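How to Move a Sourdough Starter Across the Country Without Losing It

Posted by Gisela Ackermann, 28/02/2020

A sourdough starter is flour and water that you have agreed to feed for the rest of your life. Most days it asks for very little. Then you take a job in another state, and you discover you own a pet that can't wear a leash.

I have moved mine three times, the last time from Cendthorpe, and it has arrived alive twice. What follows is based mostly on the other time.

Start two weeks out

Dry a backup first. Take 200 grams of active starter, the bubbly kind and not the gray thing at the back of the fridge, and spread it as thin as you can on parchment paper. Leave it on a counter until it cracks when you bend it. This takes a day or two, longer if your kitchen is as damp as mine was. Crumble the flakes into an envelope and write STARTER on it in large letters. My sister-in-law threw out the first batch because it looked like something that had come off the ceiling.

Put the envelope in your own bag. Do not put it in a box marked "Kitchen." There will be 16 boxes marked "Kitchen" and one of them will contain lamps.

The day before you leave

Feed the live starter stiff. Mix 119 grams of flour into 200 grams of starter and keep going with your hands until you have a dough that holds its shape. Add a little more flour if your starter runs thin. A stiff starter ferments slowly and doesn't climb out of the jar, a thing mine did on the highway, all over a road atlas.

Use a jar twice as tall as the dough. Rest the lid on loosely and hold it there with a rubber band. A tight lid turns the jar into a project for whoever is sitting next to it.

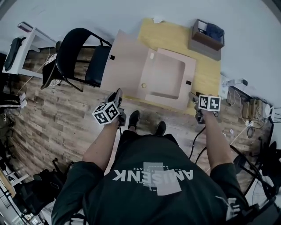
On the road

Keep the jar in a cooler with one ice pack, wrapped in a dish towel. Cool is what you want. Frozen is a different hobby.

If the drive is longer than two days, feed it once at a motel. Bring flour in a labeled bag and a spoon you don't care about. Toss half, add flour and water, stir, go to bed.

When you get there

Let the jar sit at room temperature and feed it twice a day. It may sulk. New water and new flour will do that, and so will three days in a cooler. Give it a week before you get out the envelope.

To wake up the flakes, cover a spoonful with lukewarm water, wait until they soften, and stir in the same amount of flour. Repeat daily until it bubbles. Selamawit Workneh wrote in to say hers took nine days, and that she had already held the funeral.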